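The Troltwood site sits at the end of a service road behind the canal basin, and visitors are asked to arrive by the north gate because the south one is reserved for lorries. Stoltel, who run it, take in retired servers from offices and hosting firms, test them, and sell on whatever still has a working life. They hold a visitors' day twice a year. I went to the spring one to look at how they handle intake, heat and power, as we are planning a much smaller store of our own at Cowie.

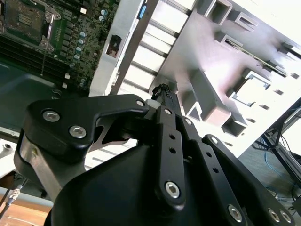 *Eun-seong Ko, March 7, 2024*

## Intake

Goods come in on pallets at the low end of the building. The floor slopes very slightly towards the dock, a leftover from its time as a cold store, and the pallet trucks have to be parked across the slope. Each pallet is weighed before unwrapping and the weight is checked against the sender's paperwork. A difference of more than 2 per cent puts the pallet in a caged bay until the sender has been telephoned.

After weighing, every unit gets a paper label and a record in the stock system, Galalance. The label goes on the left ear of the chassis. Staff used to put it on the lid, but lids get swapped between units of the same model and the records drifted. Shona Gunn, who manages intake, said the lid labels caused more wasted hours than any fault in the software. I have changed our own draft procedure to match.

Drives are removed at this stage and go to a locked room that was not on the tour. We were told that they are wiped or shredded according to the contract, and that the sender gets a certificate listing serial numbers. I asked whether failed wipes were retried. They are, once, and then the drive is shredded.

## Sorting and grading

Units are graded on a short form. The form covers casing, rails, fans, power supplies and missing parts. Rails are the usual problem. A server without its rails sells for noticeably less, and many senders leave them in the rack when they clear a room. Stoltel keep a wall of loose rails, sorted by length and then by maker, and match what they can.

Processors and memory are tracked separately from the chassis they arrived in. Older parts still find buyers, chiefly people who need a like-for-like spare for a machine they are not allowed to change.
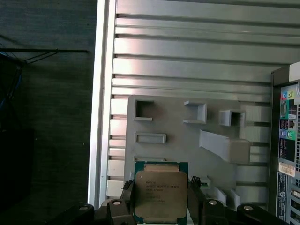

Demand for those spares is uneven. It rises in August, when schools and colleges do their maintenance, and falls away before Christmas. Stoltel hold stock through the quiet months at a cost they would not put a figure on. Our own storage is rented by the shelf, so I doubt we could do the same, and I would suggest we sell parts on within a quarter even at a lower price.

## Test hall

The test hall is laid out in 3 rows, with cold air supplied from the floor and warm air drawn off at the ceiling. Units run under load for 30 hours. The original plan was for a shorter run, but power supplies with tired capacitors tended to pass it and then come back from the customer.

Noise is high. Ear defenders are handed out at the door and collected again on the other side. Conversation was not practical, and our guide used a set of printed cards for the stops on the route. The cards were clear and I would copy the idea.

Warm air from the hall is ducted to the packing area next door. It is enough to keep packers comfortable in winter with the dock doors shut. In summer a damper sends it outside. The damper is worked by hand and has a chain, which was hooked on a nail at the time of our visit.

Power comes in on two feeds. Only one of them carries the test load, and the other serves lighting, offices and the fire system. A load test can therefore trip its own supply without putting the building in the dark.

## Packing

Foam inserts are cut on site from sheet. Cardboard is reused where it is sound, with old labels covered over. The last stop was the returns shelf, where each item had a dated slip giving the reason in the customer's words and, underneath, the reason found on the bench. The two seldom matched.

## Points to follow up

- Ask for a blank copy of the grading form.
- Find out the floor loading of our upper room before ordering any racking.
- Price a pallet scale, new and used.
- Send Shona Gunn our rail list. She has offered to check it against the wall.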